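Workshop notebook – hand-held gripper, pad comparison
July, started 9.40
Reading time: 3 minutes

Picking up where I left off with the pads. The question is still whether we stay with the soft ones we have been using on the hand-held tool or go over to the firmer pads from Stevdale before we fit a matching pair to the arm at Ernelby. I had more or less decided on the firm ones last week and now I'm wobbling again, which is great fun but not much use to the people waiting for an order.

Set-up for the morning: white table, one cup, one toothbrush standing in it. Two jobs. Lift the cup by its sides and put it down again, or take the toothbrush out and lay it on the table. I did both with the old pads first, then swapped and did both again, same cup, same table. Camera on the tool the whole time, so the fingers are always in view and we can go back and look at each grasp properly.

The old pads are lovely on the cup. It is squarish with rounded corners and a matt finish, and I expected it to twist as it came up if I caught it slightly off the flat. It didn't, not once in the runs I logged. There is enough give that you can be a bit sloppy with the angle and the pad sorts it out for you. I got quite excited about this and did more lifts than I had planned (74 on the old pads alone, the sheet only asked for half that). 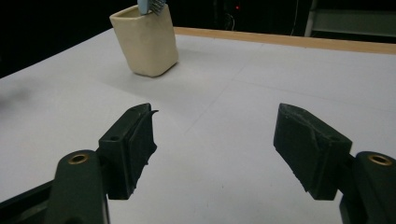 The toothbrush is another matter. A thin handle needs the tips to meet cleanly, and the old tips don't any more. The left one has gone ragged along the inner edge and a strip is curling off the top, so when I close on something narrow I can't be sure what is touching first. The right one is scuffed on its gripping face but still has its shape. I want to know why the wear is so uneven. My guess is that I lean on the left finger when I come in low, because of how I hold the handle. Bielecka's sheet has a column for approach angle and I have been leaving it blank – my fault, filling it in from now on.

Firm pads, 11.15. Straight away the toothbrush is easier. Close, lift, done! The handle sits where you put it and doesn't roll. On the cup they are fussier: come in square to the flats and they hold well, come in at a corner and the cup turns as you squeeze. With practice I got better at it, but the arm won't have my wrist, so I don't want to count that as a win for the pads.

Swapping pads is quick now that the threaded inserts are in the mounting arms. Two screws and you're away. Full marks to whoever talked us into brass, I was ready to keep cutting threads into the plastic of the spare set for ever.

Camera side: I had it on auto exposure for the first few runs and the table went too bright whenever the tool tipped towards the light. Fixed exposure is much better. The room behind is almost black that way, but the white table keeps its detail and the seams show up faintly, and I can use those as a rough guide for how far the tool has moved. Vudero's tracking didn't complain about the dark background in any of the runs, which I had been worried about.

Where this leaves me: I'd like to try the soft material on a firm core, with the narrow tip from the Stevdale pads. The soft pads were rated for up to 800 closes and I have stopped trusting that number for anything with a tip this thin. New left pad before any more timed runs, otherwise I'm comparing a fresh pad with a worn-out one and the toothbrush figures mean very little.

To do
– fit new left pad, keep the old one in a labelled bag
– repeat toothbrush runs, both pad types
– ask Stevdale about a softer facing
– approach angle column!

Last updated: July, 16.20

Recent entries
Trigger spring, second attempt
Fixed or auto exposure on the wrist camera
Ernelby arm: mounting plate drawings
Vudero tracking near shelves and metalwork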